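The hallway, at long last

We have lived in this house long enough for me to stop noticing most of what's wrong with it, but the hallway is the exception. It's where the post lands, where the wet coats hang, where everybody stands about saying goodbye for twenty minutes when they said they had to dash. And for years it has had a brown carpet that I disliked from the very first viewing.

So in October I finally did something about it! I rang Vasilică Sandu, who did my sister's kitchen so beautifully, and he came round one evening with a boot full of samples. I had my heart set on a terracotta from Skallberg (warm, cheerful, a bit like being on holiday) and he was very patient while I moved it up and down the hall to see it under the lamp. It looked lovely by the door and like tinned soup everywhere else. 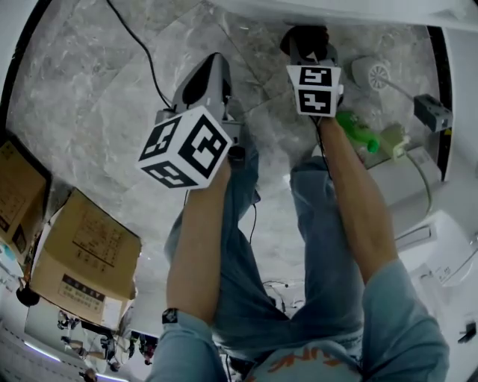 Choosing a colour for a floor is so much harder than choosing one for a wall, I find. You can paint over a wall by teatime if you hate it, but a floor stays put, and you have to like it with muddy boots on and the Christmas tree dropping needles all over it. In the end I kept coming back to grey marble tiles against a plain white wall, the way they are in the photo, and I do think the two sit very nicely together. My mother would have called it chilly. I'd put a red runner down and tell her to wait and see.

The quote came to 2148 pounds with the fitting, and lifting the old carpet was another 90 on top, so there went the weekend in Whitby. I grumbled for a day or two and then said yes - the carpet had to go sometime, and I'd sooner enjoy the new floor now than leave it for whoever has the house after us.

I still haven't chosen the runner.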